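Fixing a hand-held gripper that won't close all the way

Filed under: Grippers, Troubleshooting
Written by Pascal Kohlhase

I love a fault that hides in plain sight, and this one hid from us for most of April! Our hand-held gripper would pick up a part, look perfectly happy, and then let go halfway to the bin. Out of 244 pickups in one batch, 78 ended on the floor.

We blamed the software first (of course we did). Dörte Janssen went through the log, all 1,673 lines of it, and found that the opening reading never got down to zero. The fingers were stopping 5 mm short and the gripper thought it was done.

So if yours drops things, try this before you touch any code.

1. Take your hand off the trigger and keep it off. Ours closed once while Hauke was feeling around between the fingers. He got a nasty pinch and a blue nail.

2. Open the gripper fully over a clear stretch of bench. Look along both fingers from the side. The tips should sit level with each other.
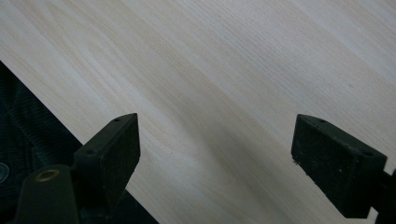
3. Squeeze slowly, with nothing to grab, and listen. A healthy one closes with a soft click. Ours made a tiny crunch just before the end, and that crunch was the whole story.

4. Undo the screws at the base of one finger and slide it off. Check the pocket underneath for dust and chips. We pulled out a sliver of plastic smaller than a grain of rice!

5. Brush everything out, put the finger back and tighten the screws a little at a time, switching from one to the other. If you crank one down first, the finger twists and you're back where you started.

6. Close it on a strip of paper and tug. If the paper slides out, go back to step 4 and do the other finger.

7. Zero the opening reading again with the fingers shut. Skip this and the old offset stays in the settings file. I skipped it, and lost another afternoon.

We now do the paper test every morning before the first batch, and a second one after any finger swap.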